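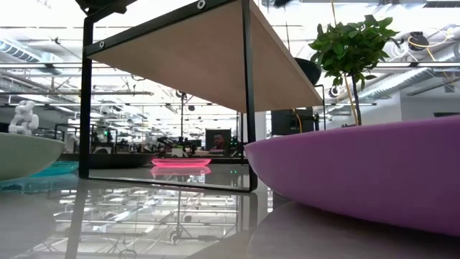 Torbjørn Tangen wanted to know whether anyone had gotten their full deposit back from a furnished rental without a fight, or whether the "cleaning and wear" charge is just part of the rent under another name.

Moved out of a furnished one-bedroom on Skudgate in October after two years. Deposit was $2,468. The agency, Sundqvist, sent me back the deposit minus $495, with one line on the statement: "Furniture wear, deep clean." No receipts and no photos. I cleaned the place myself over two evenings and it was in better shape than when I got the keys, when there was still somebody's hair in the shower drain.

I asked for a breakdown and got a form letter saying the charge is "standard for furnished units of this type." Standard according to who? The lease says normal wear is excluded but never says what normal wear is. Has anybody pushed back on one of these and gotten anywhere, or am I going to burn a month on letters to get told no? I did not fill out a move-in checklist. They never gave me one.

Posted by Torbjørn Tangen

3 replies

marlowe_k
Push back. "Standard" is a word people use when they don't have a receipt. In a lot of places a landlord has to itemize deductions in writing within a set number of days, and a single line covering two different things may not count as itemized. Look up the rule for your state before you write, because the deadlines and the penalties are all over the map and half of what you read online is from somewhere else.

Then send one short letter, certified mail. Ask for three things: which pieces of furniture, what was wrong with each, and what was paid to whom. Give them a date to answer by. Skip the part about the shower drain. It may be true but it gives them something to argue with.

I went through this over a couch. They wanted $204 for "fabric fatigue" on a thing that was already sagging when I moved in. I asked how old the couch was and what it cost new. They couldn't tell me, and the $204 came back in two weeks with no apology. I wouldn't count on yours going that fast, as $495 is enough for them to dig in over.

The missing checklist can cut either way. Some places make it the landlord's job to provide one and some don't care. Check your phone for anything you took in the first week, even a video call screenshot with the room behind you. Old emails about repairs help too.

gus from Flundcombe
they all do this. just dont pay last months rent next time lol

Pravo
I'd ignore the one above me. Skipping the last month can get you a late fee, a mark on your record and in some cases an eviction filing, all to save yourself a letter.

I'm less hopeful than marlowe_k. A letter works when the agency thinks you'll really file in small claims, and plenty of them have figured out that most tenants won't. Mine ignored two letters. I filed, and they settled in the hallway before the hearing for a bit more than half. I took it and I still don't know if I should have.

Figure out what filing costs where you are and whether you can get it back if you win. Also read the lease again for a flat cleaning fee. If you signed one, that part may be gone, whether or not it's fair, and you'd be arguing over the furniture half only. Do cash the check they sent, but first make sure nothing on it or the cover letter says "payment in full." If it does, ask your local tenant hotline before you touch it.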